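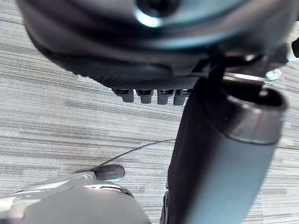 Glossy and matte dark surfaces, with a silver ring on the black column.

Vonex Cleaning Cloths: Common Questions
Updated May 11, 2026

Can I use one cloth on both glossy and matte surfaces?
Yes. Start with the glossy parts and finish with the matte ones. Turn the cloth to a clean side in between.

How do I clean a ribbed or textured area?
Wipe along the ribs, then across them. A soft dry brush picks up what the cloth leaves behind.

Are the cloths safe on polished metal?
Yes, used dry or slightly damp. Don't add scouring powder -- it will leave marks.

How many come in a pack?
Jekbridge sells packs of 2 and a workshop box of 150.

How do I wash them?
Machine wash warm, no fabric softener. Air dry.

Why is my dark surface streaky?
Usually too much water. Wring the cloth out well and go over the surface again with a dry one.

Do you take returns?
Unopened packs only. Keep your receipt.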